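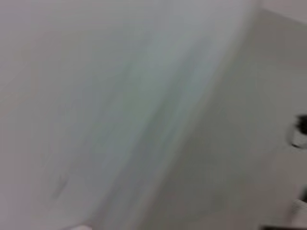
folding line at Plesstead, month 2 with the arms

dockhand_ro
anyone else's plant put these in yet? went live in September. we used to be 13 on the folding side, now its 2 of us per shift plus the arms. other guys got moved to packing, same pay so far. my job now is mostly clearing jams and hitting resume

m_teixeira
same at Tutside. miss talking to people tbh. my shoulders feel great tho

Frandsen_Th
disagree its that bad. Þröstur here, nights at Drendell. 400 pieces an hour by hand wrecked my wrists, I'll take clearing jams all day

dockhand_ro
400 for who? we never hit that. and clearing jams is fine till you have 4 arms beeping at once and the lead asking why the count is down

Frandsen_Th
then ask for a third person on shift. we did, took a while but got it

m_teixeira
lol good luck. ours said the whole point was less people. — Martim

hegfan
are these the Hegedűs ones? do they train you or just the lead

dockhand_ro
yeah Hegedűs. one morning of training, half of it was the lockout stuff. the guys in packing got nothing, so they cant cover for us when somebodys out. thats my real gripe

Frandsen_Th
ok that part is dumb, agreed. everybody shoud get the lockout training

hegfan
thx. ours come in after inventory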